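Thread on whether machines can do household and shop-floor chores yet. Short version: some of them, slowly, if you choose the chore. Longer version follows. 1/16

I keep a log of bench tasks for two-arm setups. It has 1051 attempts in it as of October. An attempt counts as done only when the last item is where it was meant to go and no person has touched anything. 2/16

That second condition removes a lot of good-looking results. Many demo clips stop right before someone leans in and straightens the towel. 3/16

Start with the easy end. Rigid object, known shape, clear table, one move. Pick up the block, put the block in the bin. This has worked for years and I no longer log it. 4/16

Next step up: rigid objects nobody measured beforehand. Mugs, tape rolls, screwdrivers, a stapler. Current learned policies handle these well. Of 221 attempts in this class, 100 ran at a speed I would tolerate from a person. The rest mostly finished, but I had time to answer mail. 5/16

Then you reach anything that bends. Cloth, bags, paper, cable. A rigid part has a position and an orientation. A cable has a shape, the shape changes when you touch it, and half of it is usually under the other half. 6/16

Cable is my standard test for this reason. Every house has a drawer of it and every shop has a bin of it. The chore is easy to state: take one out, free it from the others, coil it, set it down. A bored teenager can do it while talking. 7/16 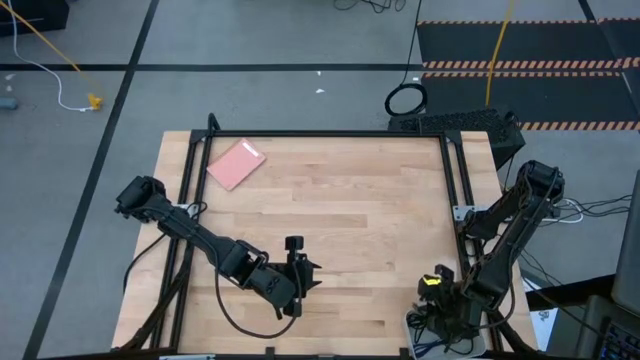
Break the chore into parts and the trouble is uneven. Reaching into the bin is solved. Closing on something is solved. Closing on exactly one thing is where the numbers drop, and the pull that follows is worse. 8/16

The pull is worse for a simple reason. A person feels the snag through the fingers and stops. Most arms at this price infer force from motor current, which is noisy at low loads. By the time the reading is clear, the knot is tighter than when you started. 9/16

Jianguo Tan argues that this is a sensing problem and that better fingertips will close the gap. Chenxi Su thinks it is a data problem – the policies have seen plenty of clean pulls and very few recoveries. I lean toward Su, mainly on the strength of my own failures, which look confident right up to the end. 10/16

Two arms help less than you would expect. In principle one holds and one works. In practice a policy often learns to park one arm and do everything with the other, unless the training runs force a handoff. Check for this before paying for the second arm. 11/16

On products. I have had time on the Jendo and the Zevard. The Jendo is better at cloth, the Zevard is better at small hard parts. Neither one coils a cable to a standard I would hang on a hook. Onder says its next release will. I will log it when it ships. 12/16

Shop floor versus home: the shop wins for now. You can bolt the base down, fix the lighting, and put the bin in the same place every shift. At home the bin moves, the cat is in it, and the table is also for dinner. 13/16

Cost is the part buyers ask me about last and should ask first. One small shop I advise budgeted for the arms and left out the person who resets the table after a failed run. At 800 runs that person was the largest line on the sheet. 14/16

If you want a rule for buying this year: rigid parts, fixed station, errors that are cheap to undo – yes. Soft items with a slow cycle time and someone nearby – maybe, do a trial first. Anything tangled – keep doing it by hand. 15/16

Replies asking about Dai: I have not tested it. If anyone has a log with failures included, send it over and I will run the same scoring on it. Please say what counted as done. 16/16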